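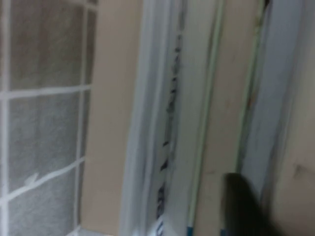

7/4/24

I've been meaning to write up the rental licensing vote for a while. A few people have asked me how a bylaw that had the numbers in the spring ended up back with staff, and I've given each of them a slightly different answer depending on how tired I was. So this is the long version.

For anyone outside Denton, the proposal was fairly simple. If you rent out a unit in the city, you register it, pay $70 a year, and agree to an inspection once every five years. The money would pay for inspectors. The city thinks there are more than 700 basement and backyard units that it has no record of, and when one of them floods or has no second exit, the first the city hears of it is usually a complaint from the tenant. Tenants don't like complaining because they still have to live there.

I should say where I stand. I rent. I wrote a letter in support and I spoke at the first meeting for my three minutes. I've also never had a bad landlord, so I don't come to this angry. I thought the fee was low and the inspection schedule was slow, and I was willing to take both.

## How the support went away

At first reading the motion passed easily. Ksawery Nowakowski, whose ward has most of the older houses, moved it. Qiuyue Tan seconded. There were a handful of speakers on each side and the whole item was done before the break.

By second reading the room was different. The Wieczorek group had got involved. They're a landlords' association that started out years ago as a group discount on furnace servicing, as far as I can tell, and it still does that. But they also have a mailing list, and most of what happened next came down to the mailing list.

Members got an email with the subject line "Your home, their inspection." It had a button. You pressed the button and a letter went to every member of council with your name and postal code on it. Council received 163 of them in the first two days. I know this because the clerk adds correspondence to the agenda package and I sat down and read the package. The letters are nearly all the same. A few people added a line of their own at the bottom, and those were the only ones worth reading. One woman wrote that she rents her basement to her nephew and didn't want to pay a fee to have her own laundry room looked at. That's a fair point and I think the bylaw should have had an answer for it.

Our side had a petition. It ran on Hetach, which is one of those petition sites, and it got 605 signatures over several weeks. So on paper we had far more people. It didn't matter much, and I've thought a lot about why.

Part of it is form. A petition arrives once. It's a single item in the package, and councillors look at the total and move on. Letters arrive one at a time, all day, in the inbox a councillor uses for everything else. Pejman Bakhtiari told me this himself when I ran into him at the library. He said he had his phone on the table at supper and it kept lighting up, and by the end of the meal his wife was asking what he'd done. He knew they were form letters. He said knowing that didn't help.

The other part is who does something next. When the landlords' group asked its members to come to the meeting, they came. They filled the gallery and some of them stood at the back in their coats. When our organizer, Wanpen Chuensuk, sent a message through the petition site asking people to attend, a much smaller number turned up. I don't blame the ones who didn't. The meeting started at suppertime and a lot of renters work evenings or have kids. But a councillor looking out at the room sees who's in it.

## What was said

I took notes through the second meeting and I've just gone back over them. Most of the arguments against fell into a few groups, and I'll try to be fair to them.

Some speakers said the fee would be passed on to tenants. It probably would. Seventy dollars over a year is less than six dollars a month, and I'd have paid it. I said so at the first meeting and I'd say so again.

Some said the city already has property standards officers and should use them. I have more sympathy for this one. The officers do have the power to inspect, but only after a complaint, and there aren't many of them. Staff explained it clearly enough in their report. Whether anyone at the microphone had read the report is another matter - several speakers quoted an inspection every year, and that was never in any draft.

A couple of people said it was the first step toward something bigger. Rent control was mentioned, and so was the city keeping a list of who lives where. I find this kind of argument hard to deal with because there's nothing to point at. The bylaw registers the unit and the owner. It doesn't ask for the tenant's name. You can read that out loud, and Councillor Tan did read it out loud, and the next speaker got up and said it anyway.

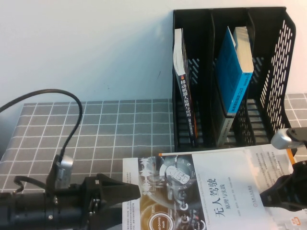 I don't think those people were lying. I think they'd been told it by someone they trust, on a list they've been on for years, and that a councillor reading from a binder wasn't going to shift it. If my own union sent me an email saying a bylaw would do something bad, I'd probably believe it first and check later. Maybe not check at all.

Konrad Bednarek, who owns two duplexes near the rail line, spoke in favour. He was the only landlord who did. He said he keeps his places in good shape and he's tired of competing with people who don't. There was some muttering. I went over to thank him afterward and he said he expected he'd have to find someone else to service his furnaces, and I couldn't tell if he meant it.

## The money question

After the meeting there was some talk online that the campaign had been paid for from outside. People had noticed that the flyers were well made, and somebody found the name Flasska in small type on the back. It's a communications firm. They do work for all sorts of clients, including, a few years back, the hospital parking campaign that I supported.

I don't think hiring a firm is a scandal. Our side would have done it if we'd had the money. What bothers me is that there's no way to find out how much was spent. Provincial and federal politics have lobbyist registries. They have holes in them, but you can look something up. Here there's nothing. If a group wants to print flyers, hire a firm and take a councillor out for lunch, none of it has to be written down anywhere. The only reason I know about the firm at all is the small type.

I asked the clerk's office whether the city had ever considered a registry. The answer was that it came up once, quite a while ago, and was received for information. That's the phrase they use when a report is read and then nothing is done with it. The person I spoke with was helpful and sent me the old report, and it's only four pages. It says a registry would be costly relative to the amount of lobbying taking place. It doesn't say how anyone knew the amount.

So if I had to pick one thing to work on before the next round it would be that, more than the licensing itself. A plain list on the city website. Who met with which councillor, on what subject, and who was paying. It should cover our side as well. I'd be happy to have my own name on it for the coffee I had with Councillor Nowakowski in the spring. He paid for his own.

## Where it stands

The motion to refer passed by one vote. Bakhtiari was the one who switched. I was annoyed with him that night and I'm less annoyed now. He asked for two changes, an exemption for units rented to family and a lower fee for owners with a single unit, and I can live with either. He could have asked for them at first reading, mind you.

Staff are supposed to come back in July with a revised draft. I've been to enough of these to know that July can slide, and that summer meetings are thinly attended on both sides. That might help. Wanpen thinks it will, and she wants to spend the time between now and then getting people to write their own letters, in their own words, with their own address at the top. She's holding a letter-writing night at the community centre and she's bringing stamps, as she believes paper gets read. I've said I'll help with set-up and chairs.

If you've got a story about a rental in Denton, good or bad, I'd suggest writing it down now while you remember the details. Dates help. So does the name of whoever you spoke to at the city. Keep it to a page. You can send it to the clerk and ask for it to go in the package for the licensing item, and you don't have to wait for the draft to be posted to do that.

I'll put the new staff report up here when I get it. Comments are open, but please don't post anyone's home address. I had to take one down last time.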